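Subject: Re: [smallholders] Keder rights issue, worth taking up?

On the Clostdale shareholders list, a member wrote:

> I have 800 shares in Keder, bought when they were still mostly a
> coat and uniform business. The letter about the rights issue came
> in March and I have not done anything with it. It says one new
> share for every four held, at a discount. A friend tells me a
> discount is free money and I should take all of it. Another says
> a company that asks its owners for cash is in trouble. Which is it?
> And what happens if I just leave the letter in the drawer?

It can be either one, and the discount won't tell you.

Take the discount first. If you own 800 shares you have the right to buy 200 more. Say the old shares trade at $15 and the new ones are offered at $12. Before the issue your holding is worth $12,000. You put in $2,400 and have 1,000 shares in a company that has your $2,400 in its bank account. All else equal the price should settle at $14.40, and 1,000 times $14.40 is $14,400. You have what you started with plus the money you put in. There is no gift in it. I made up those prices to keep the sums easy, so use the ones in your letter.

What does cost you is doing nothing. The price drops for everybody, and if you didn't buy and didn't sell the rights, you take the drop with nothing to set against it. In the case above that would be 60 cents a share, or $480. Some companies sell the unused rights in the market and send you what they fetch. Some let them lapse. The letter has to say which, usually near the back under "holders who take no action."
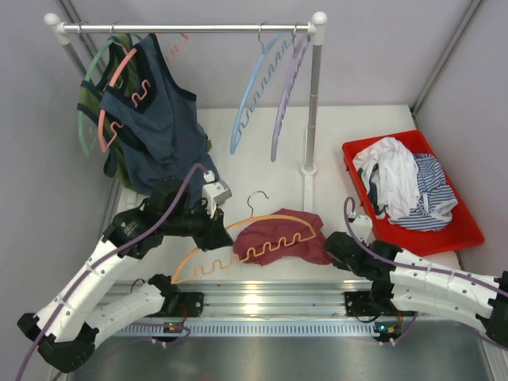
The second question is what the cash is for. I went through the last two annual reports and the rights document. Keder wants to pay off part of the loan it took to buy Rametby, and the rest goes to stock and store leases. The loan has a floating rate, and interest took a bigger share of operating profit last year than the year before. Paying that down makes sense to me. I am less happy about the leases. The company closed stores two years ago and said then that it had too many.

Compare Tiedemann, which some of us also hold. They raised money the same way, paid down debt, and had a quiet couple of years after that. The shares did nothing much, but the dividend was kept. I would be content with that result at Keder.

Things I would look up before deciding:

Whether the issue is underwritten. If it is, the company gets its money whatever small holders do.

Whether the directors are taking up their own rights in full. In the Keder document two of them are and one is selling part to pay for the rest.

What happens to the dividend. The total paid out may stay the same and be spread over more shares.

The last date for trading the rights. It comes before the last date for paying, and people mix the two up.

You can also go halfway, selling enough of the rights to pay for the others. With 200 rights you won't end up with many new shares, and the broker's fee matters at that size. Mine has a minimum charge that would have eaten most of the gain on a small sale, so call and ask first.

I hold 600 myself and plan to take up my rights in full. I would not borrow to do it.

If anyone has had the paper form go through without trouble, please post. I sent mine by mail and have heard nothing yet.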